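Notes for unit 2, Wood Surfaces. Read these before the shop session. You will need the Useo workbook and a pencil. The 2 sample boards you took home after the last unit should come back with you, finished or not.

## Grain, figure and texture

These three words get mixed up all the time, in catalogs as well as in class. We will use them as follows.

**Grain** is the direction the fibers run. When a board has straight grain, the fibers lie along its length. When the grain runs out, the fibers meet the face at an angle, and a plane pushed the wrong way will lift them and leave small torn pits.

**Figure** is the pattern you see on the face. It depends on the tree and on how the log was cut. Stripes, arches, flecks and curls are all figure.

**Texture** is the size of the pores. Oak and ash are coarse. Maple and cherry are fine. A coarse wood will show its pores through a thin finish unless they are filled first.

A person buying a table mostly looks at figure. A person making one has to look at grain first. 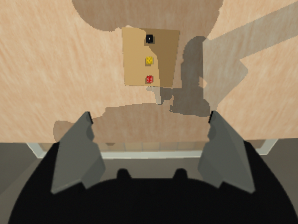 ## How the log is cut

Flat-sawn boards come off the log with the growth rings lying more or less parallel to the wide face. They show arches or cathedral shapes. They are the cheapest to cut because there is little waste, and most tabletops sold today that are solid wood are made from them.

Quarter-sawn boards have the rings standing close to upright when you look at the end. The face shows straight lines. In oak you also get ray fleck, the pale ribbons that cross the lines. These boards move less in width and are less likely to cup.

Rift-sawn boards fall between the two. The lines are straight and there is not much fleck. Table legs are often cut this way so that neighboring faces look alike.

To tell the cuts apart, look at the end of the board. The face can fool you. Page 15 of the workbook has end drawings for all three, and you should be able to label them without help by the end of the unit.

## Movement

Wood takes in water from damp air and gives it back to dry air. It swells and shrinks as it does so. The change along the length is so small that we ignore it. The change across the width is large enough to split a top that has been fixed down hard.

Some points to keep in mind:

- A flat-sawn board moves more across its width than a quarter-sawn board of the same species.
- A film finish slows the exchange of water. It does not stop it.
- Both faces of a top should get the same finish. If only the upper face is sealed, the two faces take in water at different rates and the top may cup.
- Fasten a solid top with slotted holes, buttons or figure-eight clips so it can slide a little on its frame.

(A "button" in this sense is a small wooden block with a tongue that fits in a groove in the apron. It is screwed to the underside of the top.)

Plywood is a different matter. Its layers cross each other, and each one holds its neighbor back. It can be screwed down tight. Veneered particleboard is also fairly stable, but it swells badly if water gets in at a raw edge, and the swelling stays.
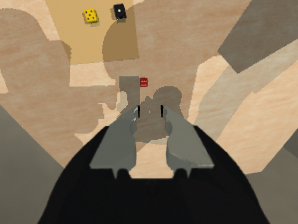 Breadboard ends are the usual test question on movement. The end piece runs across the main boards, so its length stays put while the main panel grows and shrinks beneath it. Glue the joint only at the center. Pin the outer parts through slots cut longer than the pins are wide. A breadboard end that sits perfectly flush in August will probably not sit flush in January, and that is not a fault in the work.

## Color

The color of a wood surface comes from four places: the wood itself, any stain, the finish, and age. Oil and oil-based varnish warm the color. Water-based finishes are close to clear and can leave dark woods looking a little flat.

Light changes wood too. Cherry darkens. Walnut gets lighter. Maple and pine turn yellow. If you leave a tray on a new cherry top for a summer, you will find its outline there when you pick it up.

Judge color under the lamps the piece will live with. Walls and floors throw color back at a surface, and a pale top can look pink beside one floor and gray beside another. We use the word *peach* on the color sheet for light tops with an orange-pink cast, *honey* for the yellow ones, and *tan* for those with no strong cast either way. Use these words in your write-ups so that we can compare them. 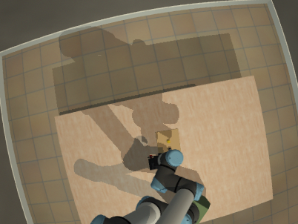 *Light peach wood grain on a tabletop, with a tiled floor around it.*

## Reading a surface before you work on it

Start with the light low and to one side. Raking light shows scratches, glue spots and plane marks that vanish under a ceiling lamp. Then run your palm across the grain with your eyes shut. Write down what you feel before you look again.

Look for repeats. Real figure does not repeat, though veneer sheets cut one after another from the same log will be close to twins. A printed grain does repeat, and on a long table you can usually find the place. Check the edge as well. On a solid top, the lines on the face should carry on over the end. On a veneered one they stop.

Put one drop of water on a hidden spot and wait. If it beads, the finish is sound there. If it soaks in and the wood turns dark, the finish is worn or was never there. Wipe it up either way.

The Gikstead sample library has nearly 3,000 small panels and is open to anyone in the course. The Rostami drawers hold the veneers. Solid samples are on the shelves by the door. Put panels back by number, face up.
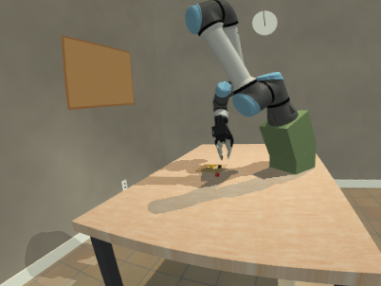
Page last changed: July

## For the shop session

1. Choose 2 offcuts of the same species from the Jusero bin, one flat-sawn and one quarter-sawn.
2. Mark the grain direction on an edge of each with an arrow.
3. Plane one face with the arrow and a short patch against it.
4. Wipe on a thin coat of oil and let it stand while you fill in the color sheet.
5. Lay oily rags out flat on the metal rack. Do not fold them or put them in the trash. They can heat up and catch fire.

Hand in the color sheet at the end of the session. The offcuts are yours to keep. For the next unit, read the workbook section on edge joints and bring safety glasses.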